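Lestow Tab Lifter, reviewed after 52 cans

Posted by Zlata Bilyk, January 19, 2026
Category: Kitchen hand tools

The Lestow is a small lever for raising the tab on beverage cans. It has a flat steel tongue, a plastic handle and a slot at the far end for lifting lids on pet food tins. I bought mine in November to replace a Dagdag opener whose tongue had bent. I have weak fingertips on the right hand and short nails, so tab tools get regular use in this house.

Method. I opened 52 cans over several weeks: standard soda cans, tall slim cans, and short vitamin drinks from the Korean grocery. Each can stood on the counter. The tongue goes under the finger loop from the outside, the heel of the tool rests on the rim, and the handle is pressed down until the score line gives. The handle is then rotated back until the panel is fully inside the can.

Results. Standard cans gave no trouble. The tongue is thin enough to get under a tab that sits flush, and the heel spreads the load so the rim is not marked. Two cans needed a second attempt, both of them slim ones, where the lid is narrow and the heel sits too close to the tab.

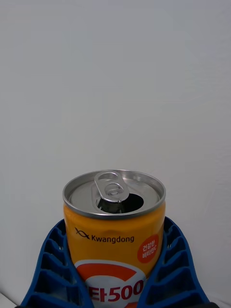 Kwangdong vitamin C drink, opened. Tab lifted, drinking hole clear.

Short cans are harder for a different reason. They are light and low, and a hand wrapped around the body leaves little room for the handle to swing. Holding the can lower down helps. So does turning it so that the finger loop points away from you and pulling the handle toward your chest.

Compared with the Dagdag, the Lestow has the stiffer tongue and the worse handle. The plastic is smooth and slips in a wet hand. The Ritau has a rubber sleeve and is better in this respect, but its tongue is too thick for flush tabs.

Cleaning. Rinse and dry. Syrup collects where the tongue enters the handle, and a toothpick is needed to get it out. Mine has been through the dishwasher on the top rack without any change in the plastic.

Verdict. Recommended for standard cans, acceptable for short ones. If you mostly drink from slim cans, look for something with a narrower heel.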